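Dark limewash in a north-facing room, am I mad?

Home & Garden > Decorating > Walls and ceilings

mothballs_and_marmalade
Hello all, long time reader, hardly ever poster. We've got a back sitting room that faces north and has been magnolia since before we moved in, and I'm sick of the sight of it. It's a stone cottage in Genthorpe with thick walls and one smallish window, and every pale colour I've tried on a sample card goes the colour of cold porridge by three in the afternoon. So now I want to go the other way and do the chimney breast and the long wall in something very dark with a bit of movement in it, limewash or one of those textured plaster paints. My other half says it'll be like sitting in a coal hole. My sister says do it. Has anyone done it and regretted it?

Budget is 300 all in, and I'll be doing it myself with a brush I haven't bought yet.

tinpot_plasterer
Do it. Pale paint in a north room only works if there's light to bounce about and you've just told us there isn't. We went near-black in our snug and it's the room everyone ends up in.

But what's on the walls now? If it's ordinary vinyl emulsion, proper limewash won't stick, it needs something to soak into. You'll get a lovely finish for a month and then it'll come off on your cardigan. Either strip back or use a mineral primer. I used the Tarkonent one, two coats, grim smell, did the job.

mothballs_and_marmalade
It's vinyl, I think? It's wipeable, if that tells you anything. Stripping back fills me with dread, there's woodchip under there somewhere.

gullsonthechimney
Wipeable means vinyl. And I'm going to be the misery here and say don't. We did a charcoal limewash in the dining room and it showed every single mark. Chair backs, dog, elbows, the lot. And you can't just touch it up, every patch dries a different shade so you end up doing the whole wall again. I did it three times and then painted the lot green.

tinpot_plasterer
@gullsonthechimney a dining room's got chairs shoved against the walls though. A chimney breast hasn't.

gullsonthechimney
It has if you've got a dog.

mothballs_and_marmalade
No dog! One very lazy cat. I should've said what sort of finish I mean as well, "textured" seems to cover everything from suede effect to pebbledash. I don't want swirls and I don't want anything shimmery. What I like is when it's a bit rough and cloudy and doesn't look like flat paint.

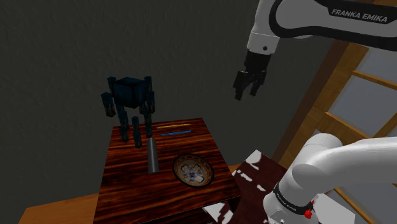
Charcoal grey, rough and mottled. It's the wall I'm after!

I'd go that dark or maybe half a shade browner so it's friendlier with the stone. Can you get there with a brush or is that trowel territory?

saffron_sock
Ooh I love that colour. Trowel, I'd say, or a very good impression of one. Limewash gives you clouds but it stays flat to the touch, so for anything that looks rough you want a plaster-type product with some grit in it. I did our hallway with the Hasano mineral plaster paint, which goes on with a big brush first and then you drag a plastic float over it while it's still tacky. Not difficult, but my arm was hanging off by teatime. Do small patches and keep a wet edge or you'll see every place you stopped for a brew (I can still point to mine, it's next to the coat hooks).

fourteen_teaspoons
Seconding the Hasano, with a moan attached. They say one tub does 14 square metres and it absolutely doesn't if you've got old lumpy walls. I ran out with a strip left over the door and the next tub was from a different batch and came out bluer. Buy it all at once and mix it in one big bucket before you start.

mothballs_and_marmalade
Right, that's the sort of thing I need to know. How does it go with a wall that isn't straight? Nothing in this house is straight.

saffron_sock
Better than flat paint does! Ours has a belly in it halfway up the stairs and you'd never notice now.

gullsonthechimney
You'd notice with a wall light on it. Anything shining up or down a textured wall picks out every lump. Just saying.

tinpot_plasterer
Some of us like that, it's half the point. But fair enough, turn your lamps on before you decide you're finished.

damp_dave_not_my_name
Sorry to be boring, has anybody asked about damp? Stone cottage, north wall, vinyl paint that's been on there for donkey's years. Vinyl traps it. Before you spend a penny on fancy finishes, tape a square of kitchen foil to the wall in February or thereabouts and see which side gets wet. We covered ours up with a nice dark green and had white salty bloom coming through by the next winter, and it shows up something awful on a dark colour.

mothballs_and_marmalade
Oh. There is a bit of a tide mark behind the log basket. I'd been calling it a shadow.

damp_dave_not_my_name
That's not a shadow, love.

tinpot_plasterer
Agree with Dave there. If it's damp then the vinyl has to come off regardless, and at that point you may as well use real limewash or lime plaster on the bare wall and let it breathe. Steamer hire was 30 quid for the weekend last time I did one. Miserable job but woodchip comes off in sheets if you're patient and score it first.

saffron_sock
Woodchip has never come off in sheets for anybody. I was picking bits out of my bra for a week.

fourteen_teaspoons
If you do end up going for lime there's a place called Hallgrímsson that does small sample pots, posted out, and you can paint up a bit of lining paper. Look at it in the evening as well as the morning. I had 100 per cent settled on a brown and by lamplight it looked like gravy.

gullsonthechimney
I like gravy. Still wouldn't put it on a wall.

mothballs_and_marmalade
Ha! OK, so the plan is foil on the wall tonight and log basket moved, and I'll order two sample pots, a charcoal and a browner one. I've told the other half there may be a steamer involved and he's gone to look at the shed. Will report back on the foil.

damp_dave_not_my_name
Tape all four sides down properly or it won't tell you anything. And leave it a couple of days.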